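Open day at the Brodthorpe teaching lab

5 February 2023

Back from Brodthorpe, typing this up on the bus before I forget it. Notes are a mess so the order is a bit off.

Got there late, parking was hopeless. Sign-in table, sticky name tag, then straight into the first room where Rosalía Moya was already talking. Her group does teaching by showing. You move the arm through the job yourself, it records the joints, later a program learns from the pile of recordings. Nothing typed in. She calls each go a "demo" and so did everyone else by the end of the morning.

Hand guiding

First stop. A real arm bolted to a bench, you squeeze a button near the wrist and it goes slack. Pushed it over to a foam block, closed the fingers, lifted. Heavier than I expected, and my elbow kept getting in the way of its elbow. Florencio Sotomayor was running the bench and told me to stand further left and use both hands. Much better after that. He played my demo back and you could see every wobble I'd put in, faithfully repeated. Slightly embarassing with a queue watching.

They throw out the bad ones. Somebody asked how many they keep for one task and he said 95 for the block task, all done by 2 people over a week in November. Wanted to ask more but the next group was coming in.

Remote control

Across the hall. Hand controllers, a screen, no arm in reach. Yolanda Benítez had this one going. You hold the trigger to take control, let go to freeze, which means you can rest your wrist halfway through. Handy. Took me three tries to get the depth right — I kept stopping short of the block and closing on air. A kid of maybe ten did it first go.

There's a delay, small but you feel it. Yolanda says most people slow down without being told, and the slow demos are not always the good ones, the learner picks up the dithering too.

The simulated kitchen

Best part for me. Same controllers but the arm and the kitchen are all in software, the setup is called Flilodlow. Oak-coloured counter, white brick wall, sink with a wire rack in it. The job was on the cutting board, with a small green thing to deal with. Teodoro Prieto drove first and talked while he did it. Come in from above, get the gripper pointing straight down early, go gently near the board. He never once looked at his hands. The salt and pepper grinders and the grey bottle stay put on the counter while you work, and hitting one spoils the demo. 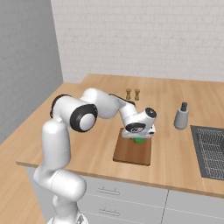

Talk and questions

Back to the front room, 4 rows of chairs, all full. Rocío Cordero gave the talk, which ran over. Main points as I got them down:

Real demos cost time and somebody has to reset the bench after each one. In simulation you press a key.

What's learned in simulation still has to be tried on a real arm, and she was pretty frank that it often goes badly the first time. Friction mostly, and lighting.

Different people teach differently. They mix demonstrators on purpose now.

A man from a packing firm in Brulirville asked about cost and got a long answer I didn't follow.

If you're going

Next one's in November, they said, no day yet. Book the kitchen slot first, it fills up. Wear shoes you can stand in. Coffee was fine, sandwiches gone by noon. I still have the handout if anyone at the Arrieta office wants it scaned.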